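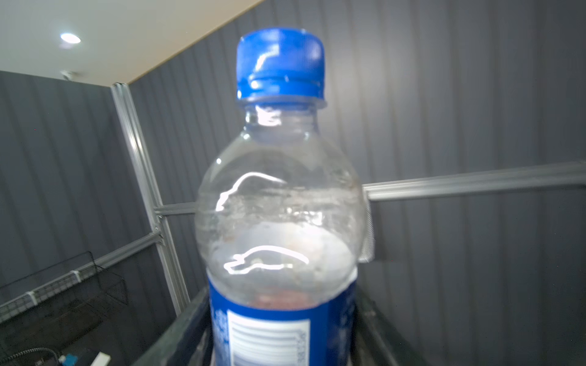 Bottled Water, Lillero Site

The gallery covers the single-use bottles stocked at Lillero, checked on 8 March 2024 by Steinar Fogh. Notes are limited to closure and label. The Gendcombe and Kartha sites are listed on separate pages.

Closure: blue screw cap with fine vertical ridges. A blue tamper ring sits directly under it, above a clear neck.

Body: clear plastic, rounded shoulder, faint molded rings.

Label: deep blue wrap with a white rectangular panel on the front. The panel has a wavy right border.

Storage: upright, 20 to a shelf, 30 shelves. Shelf labels face the aisle. The next stock check is in May.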